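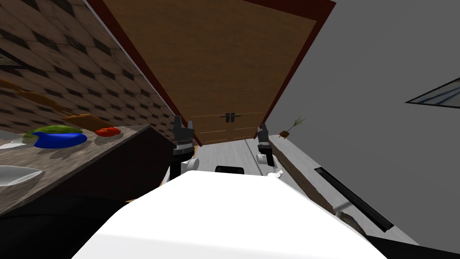 图一 仿真厨房,双臂朝上,两个夹爪指向上方的木板

Cistport开放日演示区安全检查表(附意见)

检查日期:9月11日
检查人:Faraji Mollel
陪同人:Debora Gatti(演示操作)
地点:Marwat厅,一层,靠庭院一侧
演示内容:双臂机器人厨房作业,在Vidik仿真软件里运行,由操作员用两个手柄控制,画面投到大屏幕
来访单位:Flevberg职业学校的学生和老师,下午还有附近居民

填写说明:每一项写“合格”、“不合格”或“待改”。“待改”的项目必须在开门以前再看一次。意见一栏请写完整的句子,因为我的同事们要拿这张表准备下一次的活动。中文如有不自然的地方,请直接改,不用问我。

一、入口和通道

1.1 入口的门可以完全打开,没有东西挡住。
结果:合格。
意见:门后面原来放了一块折叠展板,Debora已经把它搬到走廊里。

1.2 主通道宽度不小于2000毫米。
结果:合格。
意见:我在三个位置量过。最窄的位置在柱子旁边,刚好满足要求。请不要在柱子旁边再放资料架,四月的活动就是在那里发生拥挤的。

1.3 紧急出口的标志灯亮着,从观众区能看见。
结果:待改。
意见:标志灯是亮的,但是站在最后一排的时候,投影幕的上角会挡住它。幕布要往左移。
复查:已经移动,从最后一排能看见。改为合格。

1.4 地面干燥、平整,没有松动的地毯边。
结果:合格。
意见:无。

二、电源和线缆

2.1 工作站、投影机、手柄充电座使用不同的插座,没有把一个接线板插到另一个接线板上。
结果:不合格。
意见:充电座的接线板插在投影机的接线板上。这个做法上次也写进了意见,我很希望这次是最后一次。
复查:充电座改到墙上的插座。合格。

2.2 接线板的额定功率可以满足全部设备。
结果:合格。
意见:工作站这一路的接线板标的是4000瓦,设备加起来远远没有到。接线板编号277,标签上的检验日期还在有效期里。

2.3 地面上的线缆都有盖板,盖板两头用胶带固定。
结果:待改。
意见:从操作台到投影机这一段有盖板,可是靠近观众的一头翘起来。小孩子跑的时候容易绊倒。
复查:重新贴过,用脚踢了几下,没有移动。合格。

2.4 操作台下面没有线圈挂着。
结果:合格。
意见:线都绑好了。绑带的尾巴请剪短,操作员坐下的时候会划到小腿。

三、操作台和手柄

3.1 操作员的椅子稳,轮子可以锁。
结果:合格。
意见:无。

3.2 手柄有腕带,腕带没有裂口。
结果:待改。
意见:右边手柄的腕带磨得很薄。参观的人第一次用手柄,动作往往很大,手柄如果飞出去,会打到前排。
复查:已换新的腕带。合格。

3.3 体验者的周围有空地,手臂伸直转一圈碰不到任何东西。
结果:合格。
意见:地上贴了黄色胶带。空地和第一排椅子之间又多留了500毫米,这个距离请保持,下午人多的时候也不要往前搬椅子。

3.4 暂停键能在任何时候停住仿真。
结果:合格。
意见:我请Debora在手臂往上抬的时候按暂停,又在夹爪张开的时候按了一次,两次画面都马上停住。暂停键要贴一个红色标签,现在和别的按键看不出区别。
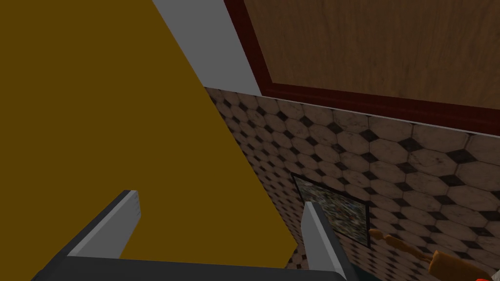 3.5 操作员换人以前,程序回到开始的位置。
结果:待改。
意见:试运行的时候,我坐上去接着Debora没有做完的动作继续做,结果两只手都不知道该往哪里去。在仿真里面,撞到柜子不会伤人,可是体验者会紧张,会用力甩手柄,那时候旁边的人就有危险了。所以换人的顺序要写在纸上:先暂停,再复位,再把手柄交给下一位,最后才继续。
复查:顺序已经打印,贴在操作台左边。合格。

3.6 手柄在每位体验者之后擦干净。
结果:合格。
意见:湿巾放在操作台的抽屉里,请多准备一包。

四、画面和观众的舒适

4.1 屏幕亮度合适,厅里的灯没有全部关掉。
结果:合格。
意见:请留着靠墙的一排灯。厅里太黑的话,后面进来的人看不到台阶。

4.2 视角倾斜的画面不连续播放很长时间。
结果:待改。
意见:有几个视角倾斜得很厉害,墙和柜台都是斜的。我自己看了一会儿就觉得有点头晕。学生们坐得近,感觉会更强。我建议每段倾斜的画面之后,换成正面的画面,让大家休息一下眼睛。
复查:Debora改了播放的次序,我又看了一遍,舒服多了。合格。

4.3 前排椅子上有关于头晕的提示。
结果:合格。
意见:提示卡的字太小,下次请放大。内容没有问题。

4.4 有地方可以坐下、喝水。
结果:合格。
意见:水在走廊,杯子不要带到操作台旁边。

五、演示内容

5.1 讲解员在开始时说明:机器人在仿真里,厅里没有会动的机械。
结果:合格。
意见:这句话要说两次,因为迟到的人总是有的。去年有一位家长一直把孩子往后拉,到结束才明白台上没有真的机器人。

5.2 场景里有刀具时,讲解员主动讲到刀具。
结果:待改。
意见:讲稿里面只讲蔬菜和碗,没有提刀。学校的老师大概会问这个问题,我们应该先说。请加一段,说明在真实厨房里,如果机器人旁边有刀,任务开始以前要先检查刀放在哪里,人的手也不可以伸进工作范围。
复查:讲稿已加两句,Debora读给我听过。合格。
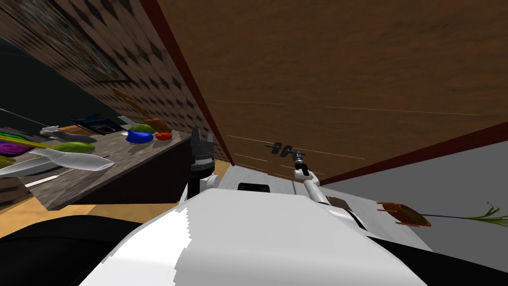

图二 左侧台面上有大刀、绿色黄瓜和银色金属餐具;右臂的夹爪在大块木板前面

5.3 讲解不承诺机器人还做不到的事情。
结果:待改。
意见:讲稿原来有一句“它可以替您做晚饭”。我把这句划掉了。观众如果问什么时候能买到,请回答我们是研究单位,不销售。
复查:已删除。合格。

5.4 体验的任务适合没有经验的人。
结果:合格。
意见:拿番茄这个任务最合适,失败了也容易再来一次。开高处柜门的任务请留给操作员自己演示,手要举很久,肩膀会酸。

六、人员和应急

6.1 每个时段有两个人在场,一个操作,一个看观众。
结果:合格。
意见:午饭时间的名单是空的,后来Debora和我都签了名。

6.2 两个人都知道总电源的位置。
结果:合格。
意见:在门右边的灰色箱子里,钥匙挂在箱子侧面。

6.3 急救箱完整,打开过的东西已补上。
结果:待改。
意见:缺创可贴。
复查:已补。合格。

6.4 有人头晕或者不舒服时的做法已经说清楚。
结果:合格。
意见:停止画面,开灯,陪这个人到走廊坐下。不要让他一个人走出去。

总的结果:复查以后没有“不合格”的项目,可以开放。

还没有做完的事情:
暂停键的红色标签(3.4),开门以前由Debora贴。
提示卡放大(4.3),下次活动以前。
绑带剪短(2.4),今天有时间就做。

检查人签名:Faraji Mollel
陪同人签名:Debora Gatti

Debora的补充:标签已经贴好。绑带剪了一半,剪刀借给了前台,拿回来以后继续。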